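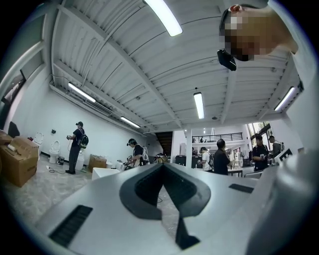 Senyo Ankrah

Visits > Workshops and warehouses > Gruvetti open day

Writing this up fast before I lose the notes, half of them are on the back of a parking receipt. Gruvetti open day, at the Botemar units. Went in with a vague idea that I'd look at packing for an hour and leave. Stayed till they were turning people out.

Getting there first. Botemar is the long row of units behind the tire place, not the newer one with the flags. Sign is small. Drove past it twice. Parking is free but you share it with the tile wholesaler and their trucks swing wide, so go to the far end. Door is round the side. Somebody had chalked an arrow on the ground, half gone by the time I got there.

Sign-in sheet, sticker with your name, a paper cup of coffee from the Ayaaba stand. Good coffee. Small cups.

So what Gruvetti does. They take in tableware from small potteries, people who make forty mugs at a time and have no wish to spend their evenings with tape, and they store it, check it, pack it and send it out. That's the whole business. 145 potteries on the books now, up from 132 in January. They don't make anything and they don't sell anything. Hưng Đoàn, who runs the floor, said people keep asking him where the kiln is. No kiln.

The room. Plain as anything. White wall, gray floor, white corrugated metal overhead on white steel beams, tube lights hung under it. Conduit clipped along the top of the wall, brackets every so often. I liked it a lot. I've been in too many of these places where somebody has put up reclaimed planks and a neon slogan and you can't see what you're doing. Tall window with white trim and dark glass on one side. The tubes do the work. Asked about changing to panels and Hưng pulled a face – they got a quote, the quote was silly, the tubes stay.

Hard light is what they want anyway. Hairline cracks in glaze show up under it if you turn the piece slowly. He had me try with a bowl. I turned it, saw nothing, handed it back. He turned it, stopped, put his thumbnail right on the crack. Gave me the next one. Nothing in that one either, I said, and this time I was right, but I think I was guessing.

Then boxes. Big cardboard one on the floor by the wall, brown, taped up, a few white bits and pieces sitting on the top flap. That's more or less how the place looks wherever you turn. A box is a table until it goes out the door. Hưng says he's given up fighting it. He used to go round clearing the lids every evening, and every morning they'd be covered again, so now the rule is only that nothing breakable gets put on one.

Spent a while on tape because I asked one question and got the full answer. They use paper tape that you wet, for anything going out. Plastic tape only inside the building, for boxes that are going to be opened again. Wet tape takes a minute to grab and new people always lift the box too early. One strip down the seam, then one across each end, an H shape. He doesn't like seeing more than that. If you needed more the box was wrong in the first place. Wrong size, or it's been reused once too often.

Reused boxes, they're strict-ish. Press the corner with your thumb. If it gives, flatten it, it goes to be cut up for dividers. If it holds, it gets one more trip. The dividers are cut on a big guillotine thing in the back that we weren't allowed near, fair enough with kids about.

The box size they're proud of is the Cisetti. Named after the street where the first one got made up, apparantly. It's a cube, more or less, takes dinner plates standing on edge. On edge! I've been packing plates flat my whole life. Flat, the bottom one carries all the rest, and one good drop does the lot. On edge, each one looks after itself. Every plate gets wrapped on its own, corner to corner, then a folded pad on the bottom of the box, plates in a row, another folded pad on top, and then the bit I would have skipped, which is to shut the flaps and shake it. If you hear anything at all, open it and start over. They let us try. Mine rattled. Second go it didn't.

Mugs are different. Handle gets its own twist of paper first, before the rest of the mug, and then you stuff the inside too. Lids go separately and never, never on the pot. Teapots everybody hates. There's a shelf just for teapots waiting for somebody to be in the right mood.

3000 parcels went out in their busiest month. I asked how many came back broken and got a straight look and an answer that was mostly about the carriers. Which, fine. Later on he did say that most of the breakage is spouts.

Some things I wrote down that don't fit anywhere

– Pencil on boxes, no marker. Marker goes through onto the paper if it gets damp.

– Pallets have to stay off the yellow line by the roller door. Two people told me this separately, so there's a story there.

– They buy wrapping paper by the roll, 800 meters, and it hangs on a bar made out of old scaffold tube. Works better than the one they bought for the job. The bought one is in a corner with coats on it.

– Heating. There isn't much. The metal roof is noisy in rain too, they stop taking phone calls when it's heavy. I was there on a dry day and it was already echoey with a crowd in, I missed a good part of the talk standing at the back.

– Chairs are scarce. If you need to sit, say so at the door and they'll find one.

The talk. Short one, on how to send your stuff in if you're a new pottery. Would've been worth hearing properly. What I got: send a list with the shipment, one line per shape, and put a photo of each shape on it, as one person's tumbler is another person's beaker. Don't wrap things in newspaper, the ink comes off on unglazed feet and then it has to be scrubbed. Don't fill the gaps with straw. Somebody sent straw once and it was in the drains till spring. Label on the side, not the top, because things get stacked. There's a minimum but they were cagey about it and I suspect it depends on who's asking.

There was a woman next to me with a bag of her own pots, wanting them looked at, and they did look, one after the other, very patient. One had a foot ring so sharp it would have cut through any paper going. Got told to sand it. She wrote that down, I wrote that down, I don't even make pots.

Kids had a corner where you could wrap an egg and drop it off a stepladder. Paper only, one sheet of card allowed. My niece did hers like a mug with the twist first and it lived. Mine I'd rather not get into. Bring a spare shirt.

What I'd change. Bigger sign on the road. The talk twice, so the back half of the room gets a go. And a few offcuts of the wet tape to take home would've been nice, I asked and they said next year. Also the gift table was card only and I had cash, so no mug for me.

Would I go again, yes. If you sell anything that breaks, go and let them tell you off about your tape. Went home and opened up the crates of my grandmother's plates that I packed when I moved, flat, all of them, with marker on the lids. Three cracked at the bottom of the first one. Haven't opened the second. Need to get some card first, and probably a bigger table, and I'm still not sure where you buy the wet tape in less than a pallet load. If anyone knows leave a comment, Hưng did tell me the name of a shop but it was on the half of the receipt I handed over at the barrier.

14 shares | 6 comments

Last updated: 2019-09-04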